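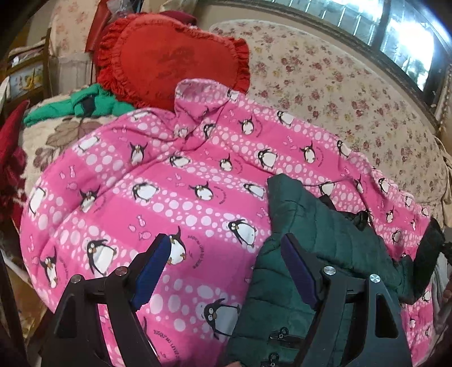 Trestirside Store Pickup Module for Online Shops

The Trestirside Store Pickup module allows your customers to order on the website and collect the goods from your own shop, warehouse or partner counter. The merchant decides which locations are open for pickup, which products can be collected there, and how long the parcel will wait. All settings are made from the back office and no change in the theme files is needed.

Many shops offer pickup by creating a carrier with price zero and writing the address in its name. This works for one location, but with two or more the checkout list becomes long and the staff must check every order by hand. With this module there is only one line, "Collect in store", and the locations are opened under it when the customer selects it.

How it works for the customer

The customer puts products in the cart and goes to checkout as usual. When "Collect in store" is selected, the module shows the locations which have all products of the cart in stock. The customer selects a location, then a day and a time window. After the payment, an email is sent with the address, opening hours and a pickup code. When the order is ready, the second email is sent. The customer shows the code at the counter, on the phone or on paper.

If a product is not available in any location, the pickup line is hidden for this cart. You can also choose to show it in gray, with a short text that you write yourself.

How it works for the staff

Every location has its own login. The person at the counter sees only the orders of this location, sorted by time of collection. There are four statuses: New, Preparing, Ready and Collected. The status is changed with one click, and the main order status in the shop is updated at the same moment. The counter page works in the browser of a tablet, so it is not necessary to install anything.

Features in the back office

Locations: add up to 100 locations with address, phone, map link and opening hours
Closed days: set public holidays for all locations together or for each one separately
Time windows: 15, 30 or 60 minutes, or full day
Limit of orders: set the maximum number of orders for each time window
Preparation time: set in hours, with a longer time for selected categories
Waiting period: from one day to 28 days, after that the order is marked as Not collected
Reminder email: sent before the waiting period ends, you choose how many days
Pickup fee: free, fixed, or free from a certain cart amount
Excluded products: by product, category, brand or weight
Customer groups: allow pickup only for selected groups, for example wholesale
Export: list of collected orders in CSV

Stock by location

The module can work with common stock or with separate stock for each location. With separate stock, the quantity is reduced in the location that the customer has chosen. Please decide this before the first order. It is possible to change from common to separate stock later, but then the quantities must be entered again, and we advise to do it when the shop is in maintenance mode.

Payment at the counter

Payment in advance is the default. If you want to accept payment at collection, activate the option "Pay at counter" in the Payment tab. It can be active for some locations and closed for others. You can also set a maximum cart amount for it - many merchants do this to avoid large orders that are never collected.

Languages and emails

The module is delivered in English, French, Spanish and Thai. Other languages can be added with the translation tool of your shop. The email templates are simple and can be edited in the back office. Please keep the field for the pickup code, without it the counter page cannot find the order by code and the staff must search by customer name.

Installation

1. Download the zip file from your account.
2. Open the Modules page in your back office and upload the file.
3. Click Configure and enter your license key.
4. Create at least one location and save the opening hours.
5. Activate the carrier "Collect in store" for your zones.
6. Make a test order before you open it for customers.

If the pickup line does not appear at checkout, check first the carrier zones and then the preparation time. A preparation time longer than the bookable period leaves no free window to show.

What merchants say

"We have two counters, one in Rasden and one in Limgate, and before they called each other the whole morning about stock. Now each counter has its own list. I would like to have bigger letters on the tablet page, but the rest is good." - Mayuree Wannasri

Changes in the last version

Added: limit of orders for each time window
Added: customer group filter
Fixed: reminder email was sent twice when the location was changed after payment
Fixed: closed days were not saved if the list was empty
Changed: the map link opens in a new tab

License and support

One license is valid for one shop domain and one test domain. Updates and support by ticket are included for the first year. After this time the module continues to work, and you can renew the support if you need it. Custom work, such as a connection with your cash register, is quoted separately by Decha Luangrath from our development team. Please write your shop version and your PHP version in the ticket.

Product reference: 2323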